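**Status:** version 3, small corrections only. Please read the part "Known problems" before you use the word lists.

# Flovov – a kitchen word list, English and Magyar

Flovov is a collection of everyday words from the kitchen, in English and in Magyar (Hungarian). I began it for myself when I moved to Hornley and could not ask for a colander in the shop. Later it became larger, and I put it here so that other learners can take it.

The list has 2,218 entries. Of these, 426 have also an example sentence in both languages. I hope to add more sentences, but I write them in the evenings and it goes slowly.

## What is in the folder

- `words.csv` – the main list, one entry in each line
- `sentences.csv` – the example sentences, connected to the main list by the entry number
- `topics.txt` – the names of the 38 topics
- `changes.txt` – what I corrected and when

All files are saved as UTF-8. If you open them in a spreadsheet program and the letters ő and ű look wrong, import the file again and choose UTF-8 by hand.

## Columns in words.csv

| Column | Meaning |
|---|---|
| `id` | entry number, never used again if an entry is deleted |
| `en` | English word, British spelling |
| `hu` | Magyar word, singular, without article |
| `hu_acc` | the accusative form (with -t) |
| `topic` | one of the names from `topics.txt` |
| `note` | free text, often empty |

I give the accusative because learners need it very early. You say *bögre* for a mug, but if you want one you must say *bögrét*, and the last vowel becomes long. The same happens with *csésze* and *csészét*. With *pohár* the vowel goes the other way and becomes short: *poharat*.

## How the topics are divided

The topics follow the places where things are kept or used, and not the alphabet. So "drawer" is one topic, "on the cooker" is another, and "on the worktop" is a third. I learned this way myself, walking through the kitchen with paper labels, and it stayed in my head better than a long list.

In British English both "worktop" and "counter" are understood at home, and I kept both. In Magyar I use *munkalap* or *konyhapult*. A marble one is *márványpult*, and a small grey mug standing on it is *kis szürke bögre a márványpulton*. The ending -on does the work of the English "on", and it changes with the vowels of the word: *pulton*, but *széken* and *tűzhelyen*.

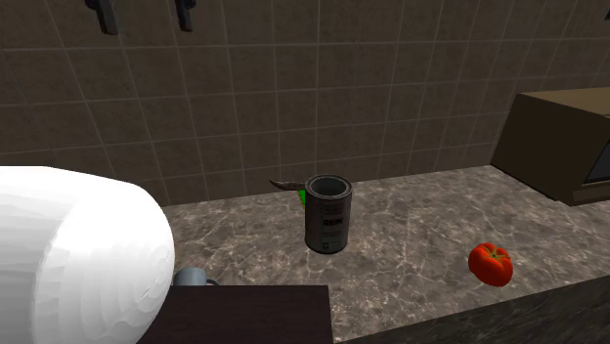 ## Cups, mugs and glasses

This topic gave me the most trouble. English speakers say "a cup of tea" also when they drink from a mug. In Magyar, *csésze* is normally the smaller and finer one, and *bögre* is for every day. *Pohár* is for a glass, but a paper or plastic cup is *pohár* too. Please look in the `note` column, where I tried to explain each case.

The handle of a mug is *fül*, the same word as "ear". The handle of a pan is usually *nyél*.

## Known problems

- Some baking words have no good pair in the other language. In these entries `hu` is a short explanation and `note` says "no exact word".
- Regional words are missing almost completely.
- In version 2 the endings of some words with a short *a* were wrong (*kanna*, *kannát*). I have corrected all that I found.
- The topic "preserves" is thin. I will work on it in November.

## Using it with flashcards

The columns are made so that the Flastemine flashcard program can import them without changes. Choose `en` for the front side and `hu` for the back side. For any other program you can delete the columns you don't need, but please keep `id` – without it the sentences lose their connection.

## Corrections

If you find a mistake, open an issue and write the entry number and the form that you think is right. One issue for many entries is fine. For example sentences, please send only sentences that you wrote yourself.

## Licence

You may copy, change and share the lists, also in a paid course, if you mention Flovov and keep a link to this page.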